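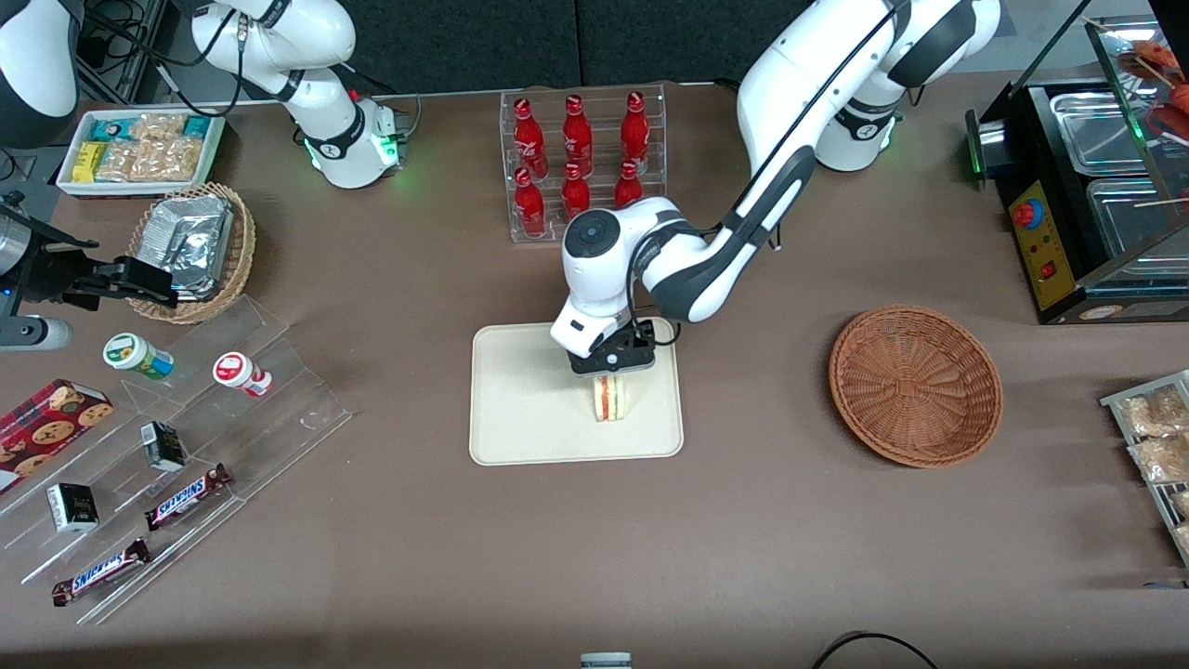 Snack counter task: leader arms or hand guiding?

plello_dan
Original poster
We're building up demos for a convenience store style setup, two arms on one table. The part I'm stuck on is the sandwich onto the tray. I've been driving it with leader arms from a chair next to the table, and my demos are all over the place. Some are lovely, some look like I was falling asleep. Has anyone had better luck just grabbing the arm and moving it by hand? I'm at 1,034 episodes across the whole counter and I really don't want to start over if I can help it.

solveig_brekke
Don't start over! I did the hand guiding thing for a whole December and ended up throwing most of it out. My own hands and sleeves were in the camera view the entire time, and the policy never sees those hands when it runs by itself. Leader arms feel clumsy for the first couple of days and then you stop thinking about it.

For soft food I slow way down for the last bit before the grasp, close until the bread just starts to give, then lift. Same speed every time if you can manage it.

tray_goblin
Gonna disagree with Solveig a little. Hand guiding is fine if you record the path that way and then replay it with nobody near the table – you save the replay, hands gone. It takes twice as long, sure, but I can feel the bread through the arm and I can't feel anything through my leader. I squashed so many egg salads before I switched.

solveig_brekke
Replay only works if the sandwich goes back exactly where it was, though? Mine never does. A bit of rotation and the replay closes on a corner.

tray_goblin
I put tape under the cloth so I can feel the edge with my finger. But yeah, fair, it means less variety in the start positions. I do six spots and rotate through them.

jwendt
Jana Wendt here, I look after the recordings at Fjeld. Two questions for the OP. What is the other arm doing while the sandwich moves? And do you let go as soon as the bread touches the tray, or do you hover?

plello_dan
Other arm mostly sits there. Sometimes I've left it out over the table by the baskets from whatever I did before, sometimes I've tucked it back. And I hover, I know I hover. I hang there right over the tray making up my mind and then I drop it.

jwendt
Then that's where I'd look before changing your whole method. A hover with no motion teaches it to hang there too. We had one that would hold a wrap over the plate until somebody hit stop. Trim the pauses, or redo those takes with the drop already decided before you start moving. And pick one parking pose for the idle arm and stick to it.

fjordknocker
I'd leave the idle arm messy, personally. If it's parked in the same place in every demo, the first time it's somewhere else the whole thing goes weird. We trained on 2,058 demos with a perfect parking pose and it fell apart as soon as the second arm started from a different spot.

jwendt
That's a fair point if both arms work in the same session. I'd still want it on purpose, with a few poses you chose, and not wherever it happened to get left.

plello_dan
OK, so the plan is to keep the leader arms, go back through the sandwich takes and cut the hovering, and choose three or four poses for the other arm. I'm also going to try tray_goblin's tape trick, sorry Solveig – only for putting the sandwich down, no replay.

tray_goblin
Ha! I'll take it. Use the cloth tape, the shiny stuff slides.

solveig_brekke
Tape is allowed :) Post the success rate when you've retrained, I want to know if it was the hovering.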